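Jodevholm Tabletop Pack, evaluation copy

README and data card

Summary

The Jodevholm Tabletop Pack is a paid set of simulated household episodes sold by Grerngate. Each episode has one robot arm working at a table in a furnished room. We are reviewing the pack for use in Mangubat, our grasp and placement trainer, and this file covers what is in the evaluation copy, how to load it, and what we found while using it. It is kept next to the data so that anyone who picks up the folder can tell what they have.

Status: under review. Do not use for published results yet.

Contents

The evaluation copy holds 3,918 episodes in 40 room layouts. Everything is rendered. There are no real photographs anywhere in the pack.

episodes/ one folder per episode, with rendered images, joint positions and gripper commands
rooms/ room layouts, read only
objects/ meshes and physical properties for the movable items
splits/ train and holdout lists, as shipped
tools/ the vendor's loader and our patch for it
LICENSE.txt evaluation terms from Grerngate

Each episode folder has a meta.json file with the room name, the task text, the start pose and a success flag. The success flag is set by the simulator when the episode ends. It is not a human judgment.

Setup

1. Unpack the archive somewhere with plenty of space. The images are stored uncompressed.
2. Copy the license key into the tools folder. The loader looks for it there and nowhere else.
3. Run the loader check before anything else. It reads 8 episodes and prints the path of any file it can't open.
4. Apply our patch if you are loading into Mangubat. Without it the gripper channel comes in with its sign flipped, and the arm opens when it should close.

The loader also works with Lekell, our older playback tool, but only for viewing. Lekell ignores the physical properties in objects/ and will not re-run an episode.

Tasks

Most of the episodes are pick and place with common table items. The task text is short and written in plain English, such as "move the bowl to the plate" or "put the cylinder in the bowl." Wording varies between rooms, and the same task can show up under two or three phrasings. We left these as they are.

Cameras

There are 2 camera views per episode. The room view looks across at the table from a fixed spot. The arm view sits close to the robot and looks past its casing toward the gripper, so the arm covers a good part of the image and the work goes on in what is left. Objects at the side of the table are often partly hidden in this view. Bowls are a typical case, with the gripper fingers over the opening and the left part of the bowl behind one of the arm links. 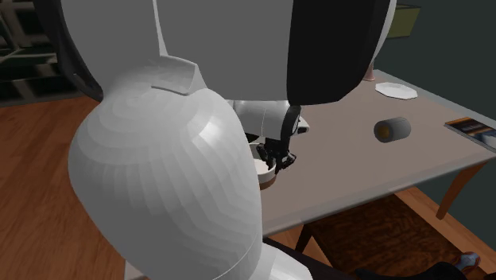 Known issues

Faceted surfaces. Curved parts are built from flat faces, and it shows on the arm shell and on round dishware. This made no difference to grasp planning in our tests. It may matter if you train anything that relies on edges or outlines.

Hidden objects. Object labels are written for everything on the table, including items that the arm blocks completely in the arm view. Filter by the visibility field if you need labels that match the pixels.

Book and magazine covers. Cover art can't be counted on as readable text. Don't use this pack for any reading task.

Holdout split. The shipped holdout list shares rooms with the training list. We made our own split by room and saved it as splits/by_room.txt. Use that one for anything you plan to compare.

Timing. Joint positions and images are logged on separate clocks. The drift is small in short episodes and gets worse in long ones. Our patch lines them up by timestamp — check the first and last images of a long episode if the result looks off.

What we think so far

The rooms are varied enough to be useful, and the gripper data is clean once the sign is fixed. The arm view is the main reason we would buy the full pack. Our own renders all use a clear overhead view, and a model trained on those does poorly when the arm gets in the way.

The price is harder to accept with the holdout split in its current state. We have asked Grerngate for a corrected list and for compressed images. They expect to ship both in February.

License

Evaluation use only. Do not copy the episodes outside the project drive. Models trained on this copy have to be deleted if we do not buy the full pack. Our patch and the by_room split are our own work and can be shared freely.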